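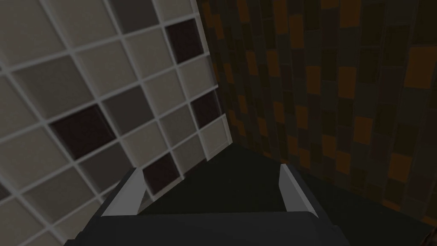 One user in Lukumay asked whether a road closure should be logged when the soldiers at the gate showed no written order. Yes. Log it, and leave the order number blank.

Section 5. Recording a closure in Likus

1. Open Likus and tap New Record.
2. Choose Road, Well or Grazing Land. If more than one is closed, make a separate record for each.
3. Enter the date and hour the closure began. If residents give different times, enter the earliest and put the others under Notes.
4. Enter the nearest community from the Fluvarmont list. Do not type your own spelling. 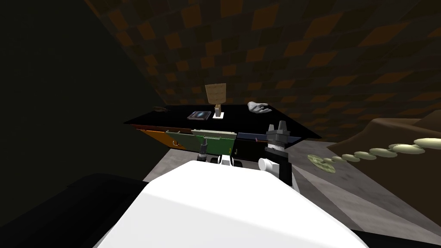 5. Take statements after the basic fields are saved. Ask each resident separately, and read the text back before saving. Indoors, put the tablet down flat so that the resident can see the screen. A low table with a small lamp standing next to the tablet, like the black one shown, is a good enough place to work.
6. Tap Consent and record the answer. If the answer is no, Likus removes the name field.

Caution: Do not photograph identity cards. Photos cannot be deleted from a record once it has been sent.

Note: Records are held on the tablet for 11 days without a connection. After 9 days a yellow bar appears.
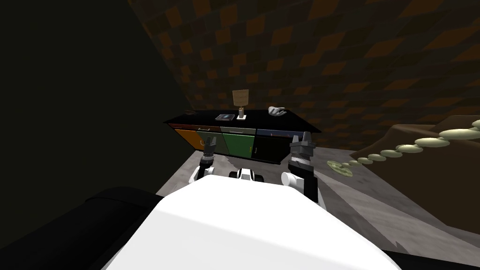 Can a second visit go in the same record? The Ginemetti office raised the point in May, after several families there had been turned back twice at the same gate. Use Add Visit if the closure never lifted. If it was lifted and put back, start a new record and enter the old number under Linked Records.

Section last revised December 6, 2023.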